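Household Notes: Care of Kitchen Cloths and Dish Racks
Notes from the April open day at Domum

Members of the Gistlow Household Advisory Service attended the open day held by Domum in April, at which staff demonstrated the folding and handling of household cloths with hand-held grippers. The work is used in teaching robots to carry out kitchen tasks. Several of the points raised by visitors apply equally well to cloths folded by hand, and they are set out in these notes for general use.
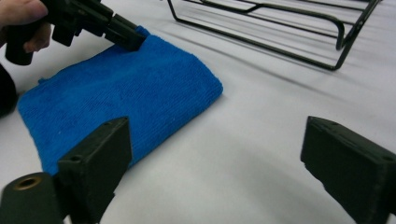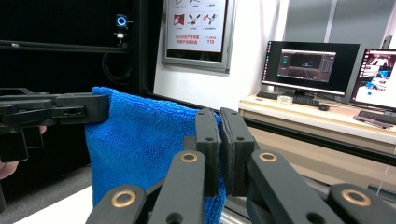
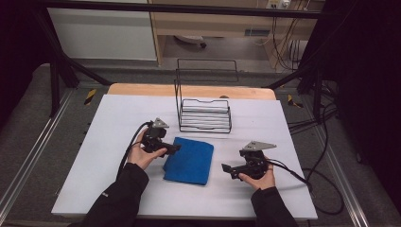 Work with a blue cloth and hand-held grippers at the Domum open day.

The demonstration was introduced by Mitali Ranasinghe of Domum and repeated at intervals through the afternoon. Attendance was 26 at the first session, and a second session was added at 2 p.m. for those who had been unable to find a place. Visitors were invited to try the grippers under supervision. Most found that a cloth is considerably harder to fold without fingertips, and that habits which go unnoticed at the kitchen bench become plain when only two points of contact are available.

Folding

Hold the cloth by two corners on the same side and let it hang before folding. Creases fall out under the weight of the cloth, and the lower edge can be checked for twist. A cloth picked up by the middle will need to be put down and started again.

Bring corner to corner, then smooth from the fold outward. Smoothing toward the fold pushes slack into it and leaves a ridge.

Work on a plain, light-coloured surface where one is available. Edges are easier to see and lint shows up at once. Ms. Ranasinghe observed that what helps a camera find the edge of a cloth also helps a person with poor eyesight, and the Service has since added this point to its leaflet for older householders.

Two folds are sufficient for a cloth kept in a drawer. Cloths that stand upright in a basket may need a third.

Washing

Microfibre cloths should be washed apart from cotton towels, which shed lint into the pile. Use warm water at 40 degrees and a small measure of liquid detergent. Fabric softener should be left out altogether; it coats the fibres and the cloth will smear instead of absorbing. A cloth already affected can often be recovered with two plain washes and no detergent.

Dry on a line or on the lowest dryer setting. Do not iron.

Carter Li of the Service asked how often a kitchen cloth ought to be changed. Our advice remains daily for cloths used on benches and dishes, and immediately for any cloth that has been used on raw meat juices. Keep cloths for floors in a separate colour -- the colour itself is immaterial, provided the whole household knows it.

Dish racks

Coated wire racks should be lifted off the bench and washed once a week in hot soapy water, with attention to the feet and to the joints where wires cross. An old toothbrush is suitable. Dry the rack fully before it is returned to its place. Where the coating has chipped and rust has appeared, the rack should be replaced.

A folded cloth should not be left underneath a rack for longer than it takes the dishes to drain. Hang it to dry afterward.

Questions from visitors

Gaétan Gill asked whether a machine for folding laundry could be purchased at present for use at home. Domum advised that it has no such product for sale and that the work shown is at the teaching stage. The same short task is repeated many times with small changes in how the cloth is placed.

Brittany McKinnon asked whether thick or thin cloths were easier. Staff replied that a cloth of medium weight is the simplest to manage. Very thin cloths cling to themselves, and thick ones spring open at the fold. Those with stiff or sore hands may wish to bear this in mind when buying.

A question concerning fitted sheets was taken on notice.

Further information

Printed copies of these notes may be collected from the Service's counter in the McIntyre Building, Room 13, during office hours. Please bring your own bag if collecting for a group. Requests for the large-print edition should be addressed to Mafalda Pacheco, Publications. The companion sheet on tea towels and oven cloths is being revised -- the earlier edition gives out-of-date advice on bleach and should be discarded.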